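Home | This Issue | Features | Columns | Back Issues | Subscribe

Filed under: Home & Habits

Print this article | E-mail to a friend

THE TOP OF THE DESK
One flat surface, one stubborn box and a month of putting things back

By Bhavana Murthy

It started with the tape measure. I needed it on a Friday at ten minutes to six, with the hardware store closing on the hour, and I knew for a fact that it was on my desk. I had seen it there that morning. I found it two weeks later inside a padded envelope, along with a check I had also been looking for (fifty dollars, from my aunt, for a birthday that was by then a good way behind me).

My desk is five feet long. I bought it secondhand from an office clearance, a gray thing with metal legs, and when it came into the house I remember thinking I would never in my life fill it up. Ha! I filled it by the weekend. Flat surfaces do something to me. I walk past with a thing in my hand, and the desk is right there at hand height, and then my hand is empty and I feel wonderful.

So when my editor asked who wanted to write about getting a work surface under control, I put my arm up before she got to the end of the sentence. I gave myself all of July. I also called three people who know a lot more about this than I do.

The first was Annapurna Chacko, who ran the supply room at a dental college for 33 years and now goes into people's home offices for a living. She came over on a hot morning, accepted a glass of iced tea, and looked at my desk for so long that I began to apologize for it.

"What do you do here?" she said.

I told her I write, and pay the bills, and sometimes fix things.

"Which one is the desk for?"

I said all of them. She wrote that down, and I could tell it was the wrong answer.

Her method is to take everything off. I mean everything, lamp included, onto a bedsheet on the floor, and then wipe the desk and sit at it for a while with nothing there. I sat. It was nice, a bit like a hotel. Then she had me do an ordinary hour of work and get up to fetch each thing only when I needed it. In one hour I fetched the laptop, its charger, a pen, my glasses and the iced tea. The bedsheet still had a whole department store on it.

"Those five live on top," Annapurna said. "The tea is visiting."

Everything else had to go in a drawer, on the shelf, or into a box with a lid. She is very firm about the lid. An open tray, in her experience, is a small desk on top of your desk, and I would just go on putting things down in it. A lid makes you stop and use both hands. She also likes a lid with some sort of tab at the front, something your finger can find while your eyes are busy elsewhere, and she would not hear of my pretty round tin.

I bought a box. It's called the Udar, it cost me thirty dollars, and the lid sticks. I've come around to it. I have to really mean it when I want the stapler now.

Cables were another matter, and for cables I called Sudheer D'Souza. Sudheer fits out sound booths for a small firm named Kovalchuk, and he once coiled 565 feet of microphone cable on a gymnasium floor while I was supposed to be interviewing him about something else entirely. He is the only person I know who gets angry at a knot.

His complaint about desks is that people treat a cable as one problem when it's really two. There's the length you need, and there's the extra. The length you need can run straight across the desk as far as he's concerned, provided it goes to something you use every day and you don't rest your elbows on it. The extra is what gets you. It slides around, it collects dust, it drags a pen off the edge at two in the morning. Coil the extra, he says, in loose circles, and set the coil down around the foot of whatever heavy thing is already standing there. A lamp base is perfect. You've used up space that was no good for anything else, and the coil can't wander.

I tried this with my lamp and felt like a genius. I then tried it with the laptop charger and a coffee mug, and I don't recommend that one.

He's against tight wrapping, by the way. I had been winding my phone cord around my hand and cinching it with a rubber band, and when I showed him over the video call he put his face in his hands. Loose loops, the way the cable wants to go. If it fights you, turn your wrist a little and try again.

My third call was to Mei-kuen Tam, who teaches bench skills at the Prisstead workshop and keeps the tidiest table I have ever seen. Mei-kuen doesn't care for the word tidy. She talks about the near half and the far half. Big, boxy equipment goes toward the far edge, where you can reach it but don't have to reach over it. Small things stand in front of the big things, never behind, or you'll lose them until you move house. And you keep a stretch of bare surface nearest to you, wide enough for both forearms, that belongs to nothing.

I asked her what happens when you run out of room on the far half.

"Then you have too much equipment," she said, and went back to her class.

I moved the printer. It had been sitting smack in the middle, angled like a guest of honor, and I use it maybe once a month. It's at the back now, with the stamps and the little hole punch standing in front of it, and I keep finding myself stroking the bare bit of desk like it's a cat.

It hasn't all stuck. In the third week I had a deadline and a head cold at the same time and the whole business fell apart. There were tissues in the Udar. Dénes Győri, who sits across from me at the magazine and uses a label maker from Zoltora on things that plainly do not need a label, suggested I set an evening alarm and clear the top before dinner. I told him I was not a child. I set the alarm. It goes off at a quarter to six, and it takes me less time than boiling an egg — the pen goes in the cup, the mail goes in the box, the lid goes down with a thump that scares the neighbor's dog.

Annapurna stopped by again at the end of the month to pick up her bedsheet. She ran her hand along the front edge, opened the Udar on the second try, and looked inside for a moment.

"Why is there a tape measure in with the mail?" she asked.

I told her it lives there now. She thought about it, closed the lid, and asked if there was any more of that tea.

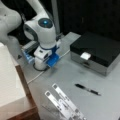 Page 50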